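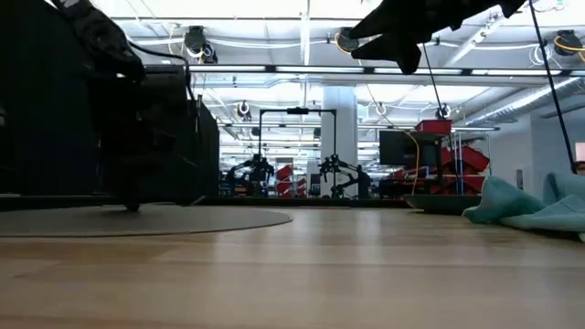
I have now read four separate articles telling me that the secret to a tidy kitchen is folding your tea towels in thirds. One of them claimed it would save me 29 minutes a week. I'd like to know who timed that, and what they were doing with their towels before.

I'll admit I gave it a go in June. Thirds lengthways, thirds again, stood up in the drawer like files in a cabinet. It looked lovely until I wanted the one at the back, and by teatime the lot had slumped over. My towels went back to living wherever I last put one down, usually next to a plate.

The other piece of advice doing the rounds is that you should never dry dishes with a cloth at all. Leave them in the rack, they say. Fine if you have a rack. Ours went to the tip when we moved to Dover and the new worktop is 2 feet long if you count the bit behind the kettle. A wide-rimmed plate takes up half of that on its own, so it gets dried and put away.

Then there's the matter of mats. Lihua Ren swears by a round one under every dish, hot or not, and she has a table with no marks on it, so I can't say much. I'm still not convinced. Crumbs get under the edge, you lift it to wipe, you put it back crooked. On a wooden table with seams between the planks you're going to be picking crumbs out of the gaps anyway, mat or no mat.

What I do hold with is a decent cloth. I've bought the cheap packs and they push water from one side of the plate to the other. Tianyou Xu gave us a couple of heavier ones as a moving present and they were useless for the first few washes, then good. I don't believe the packet that says "ready to use". Wash them three times, no fabric softener, and see what you've got.

As for colour, I was told dark ones hide stains. They do, and then you forget to wash them — I'm not sure that counts as a point in their favour.

Weidong says I should try the thirds again with a shallower drawer. We haven't got a shallower drawer.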